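Why Do Knots Stay Tied?

Reading time: 5 minutes

I tied my shoelaces this morning without looking. You probably did too, or perhaps you're still at the stage where one loop goes floppy and you have to start again (I was there for ages, and my big brother was not kind about it). Either way, something rather strange is going on down there on your feet. A shoelace is soft. It has no glue on it and no buttons. You wiggle one bit past another bit, give it a tug, and it holds all day while you run about. How?

The short word for it is friction. Friction is the grippy feeling you get when two things rub together. Put your hand flat on a table and push it along. Feel it drag? Now press down harder and push again. It drags a lot more, doesn't it? Keep hold of that idea, because a knot does the very same thing with string.

When you tie a knot, you make the string press on itself. It goes over, under and round, and every time it crosses there's a place where two bits squash together. Pull on the ends and they squash harder. More squash means more grip, so the harder you pull on a good knot, the tighter it holds on.

Try this one with a piece of wool and a pencil. Hang the wool over the pencil and pull one end. It slides straight off. Now wrap it once all the way round the pencil and hold the loose end very lightly between two fingers while you pull the other. It's harder already! Wrap it round a few more times and you can pull like mad, and the end in your fingers hardly wants to move. Sailors use this trick all the time. A person can hold a big heavy boat with a rope, just by winding it round a thick post on the dock.

People have been tying knots for a very, very long time. They had knots before they had wheels. They tied stone blades to handles and made nets to catch fish. String rots away in the ground, so we don't find much of it, but we do find beads with little holes through them, and I can't think what you'd do with a bead with a hole in it if you didn't have some string.

Knots have been used for remembering things as well. In the mountains of South America the Inca people kept their numbers on bunches of coloured strings called quipu (say it "KEE-poo", and yes, I giggled the first time). A knot near the bottom of a string might stand for ones, a bit higher up was tens, and higher again was hundreds. So to write 200 you'd tie two knots in the hundreds place and leave the rest bare. I had a go at doing 1553 and got in a dreadful tangle at the fives.
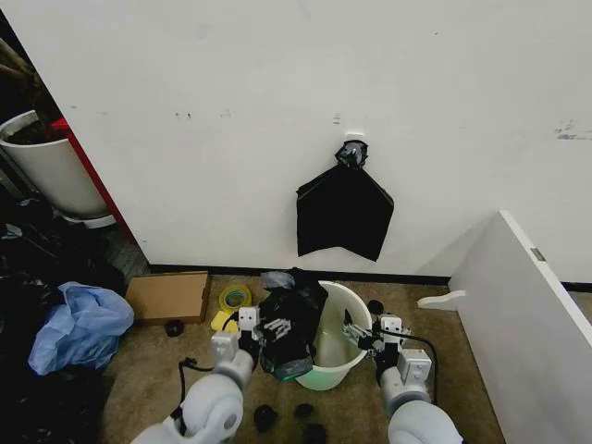 Why are some knots so hard to undo?

It depends on how tightly the bits are squashed together and how slippery the stuff is. Thin, soft, stretchy material squeezes down into a tiny hard lump, and there's no loose part left to get your fingernail under. Thick smooth rope is stiffer and leaves little gaps, so you can push a loop back through and loosen it.

If you do get stuck with a nasty one, don't pull the ends. Everybody pulls the ends! That only makes it tighter. Look for the part of the knot that bends round the outside like a collar, and wiggle that away from the middle. My friend Ka-ming Sin, who sews, pokes a blunt needle in and rocks it from side to side. I've also had luck with rolling the knot between my finger and thumb for a while until it goes a bit soft.

Now, back to those shoelaces. The bow on your shoe is a clever sort of knot, because you can get it out with one pull. When you make a loop and tuck it through, you leave the tail sticking out, and tugging the tail drags the loop back the way it came. Knot people call that a slipped knot.

But bows come undone, and I wanted to know why mine always do it on the way to the bus. It's your feet that do it! Every time your foot hits the ground it gives the knot a little thump, and the thump loosens the middle. Then your leg swings forward and the floppy ends get flung about, which tugs them a tiny bit. Thump, tug, thump, tug. For a long time nothing much happens, and then the whole thing goes in a few steps and you're hopping about on the pavement on a wet Tuesday.

There are two ways to tie the bow, and one is much better. If your bow lies across your shoe, pointing out to the sides, you've got the strong one. If it twists round and points up towards your toes and your ankle, you've got the weak one, the granny. To fix it, do the very first crossing the other way round (left over right if you normally go right over left) and then make your bow just as you always do. It feels all wrong for a few days.

Here are some knots to look up and learn:

The reef knot, for tying up parcels and bandages. Right over left and under, then left over right and under.

The bowline (say "BOH-lin"), which makes a loop that won't shrink. You pretend the end of the rope is a rabbit. It comes up out of its hole, goes round the back of the tree, and pops down the hole again.

The figure of eight, which climbers like because you can see straight away if it's been done properly.

Start with the figure of eight, it's the easiest. Use a bit of thick cord about as long as your arm, and a dressing gown belt will do if you haven't got any cord. Mine's blue.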